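Progress report to Pestesside, bench automation project
Prepared by Juwita Tarigan, Gramine
2/2/26

The project is one month behind the plan we sent you last July. The delay comes from one fault in the powder handling station, which we stopped for safety reasons and have since restarted at reduced speed. This report covers the fault, what we have done about it, and what is left.

What happened

The station moves small amounts of dry powder from a spatula into glassware through a funnel. During an overnight series the arm lost its grip signal while it was holding a spatula. The controller should have stopped the arm at that point. Instead it read the missing signal as "gripper closed," and the arm went on with the next move. The spatula dropped, the fingers came down on the rim of a flask, and the flask broke. The arm kept running through the rest of its program until the morning shift pressed the stop button.

No one was hurt. The powder used in all our trials so far is a harmless stand-in, so there was no exposure to report. The loss was one flask, one funnel and a set of finger pads. We still treat this as a safety matter, and it was logged as one, because the arm moved for a long time without knowing what it was holding.

Cause

The log shows 553 transfers completed before the fault. We went through the last 81 of them line by line. In 21 of those the grip signal dropped out briefly and came back, and the software hid the dropouts by reusing the last good value. We traced the dropouts to a signal wire that was being pulled each time the wrist turned past a certain angle. The wire had been routed with too little slack when the station was built.

So there were two faults. The wire was a poor piece of assembly on our side. The software behavior was a default setting in the control package from Saragih, and we should have changed it during setup.

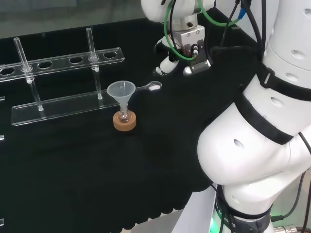 Repairs to date

The wire has been replaced and rerouted, and the wrist can now turn through its full range without pulling on it. The controller treats any lost grip signal as a stop, with no grace period. After a stop, a person has to clear the bench and restart the program by hand. Overnight running is suspended until the acceptance test is done.

We also asked Fovier to review the stop circuit. They found nothing wrong with it but recommended a second stop button on the door side of the room. It has been ordered and is not yet installed.

Still open

The acceptance test is 1000 transfers in a row with no unexplained loss of signal, all in daytime with an operator present. If a dropout occurs, the count goes back to zero.

We have not settled how the arm should recover when it stops with powder still on the spatula. For now the operator removes it. This is slow, and we would like a better method before the next phase.

Budget

Parts and the outside review were paid from the repair line. We are not asking for additional funds. We do ask for your approval to move the phase two start date back by one month.

Related items
Gramine bench automation: project plan
Incident log summary, powder handling station
Fovier stop circuit review
Request form: change of milestone date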